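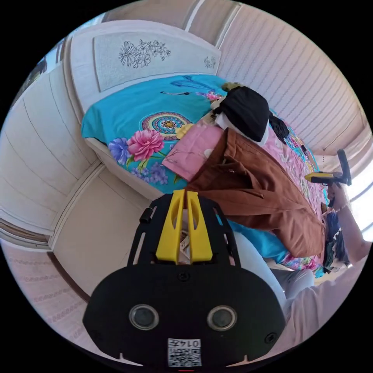

Moved house from Erkmont to Zallavdale in February and I've been keeping notes on what I'd do differently. Posting them before I lose the notebook.

1/ Get the quote in writing. Ehlers told me one price on the phone and sent a different one. They honoured the first when I asked, but it took 9 emails.

2/ All up it cost me just under $4,000. The truck was the big part. Bond cleaning was next and I hadn't budgeted for it.

3/ Book the cleaner before you book the truck. Everyone in town seems to move at the end of the month.

4/ Write the room on the side of each box. Once they're stacked you can't read the top.

5/ Mail redirection: I paid for the short one and should have got the long one. My rego renewal went to the old place and I copped a late fee.

6/ The kettle, mugs, toilet paper, a torch and a phone charger go in the car with you. Mine were at the back of the truck behind the couch.

7/ Measure the fridge space. Then measure the hallway. Ours went in through the laundry with the door off its hinges.

8/ Skomov does second-hand boxes for cheap and buys them back if they're flat and dry. I still have a pile in the garage.

Someone asked about moving a cat. Mine lived in the bathroom for 7 days and then came out for dinner. I'll do a separate thread on that when I get time.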